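Larkville laundry robot gets a pair of hands, but no robot yet

23 September 2026

A home-built project in Larkville that promises to take over the folding has reached its latest stage, and it still needs a person to do the work.

The Nuta build, run from a spare bedroom by a small group calling itself Drullodis, uses two hand-held grippers with black fingers. Someone holds one in each hand and handles cloth on a bed, and the recordings are meant to teach a machine to do the same later on.
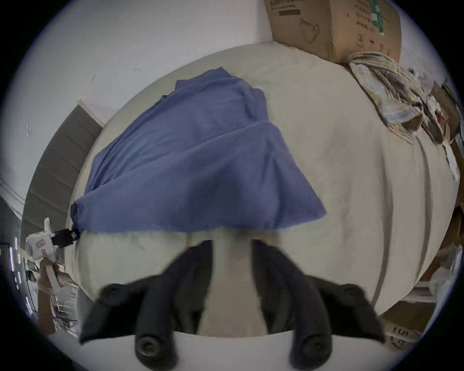

A gripper and a blue cloth on the bed used for the Nuta build.

The group says it has logged 2,709 attempts since April. It has not said how many ended in a cloth anyone would put in a drawer, and a request for that figure went unanswered.

Spending so far stands at £683, most of it on motors for an arm that has yet to be put together. That is cheap by the standards of the field – though a person with two free hands costs less and is already quick at towels.
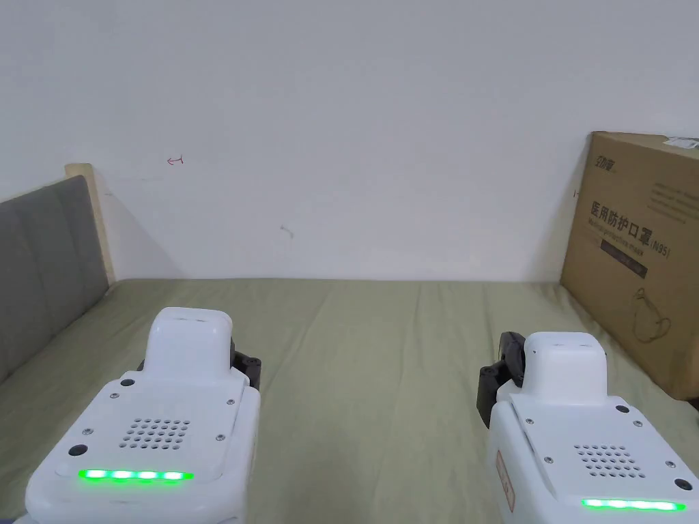 Drullodis expects to fit the arm within six months and says the finished machine will fold a towel in 30 seconds. No test of that claim has been offered, and the plans posted online stop at the shoulder joint.

Qaisi, a shared workshop across town, has offered bench space for the assembly. Its members have asked to see one fold done without a person before they lend out any tools.

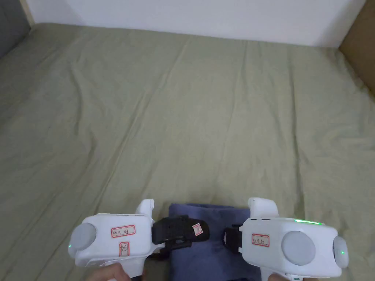 Shirts and socks are not in the current plan. Fitted sheets are listed under "later", with no date.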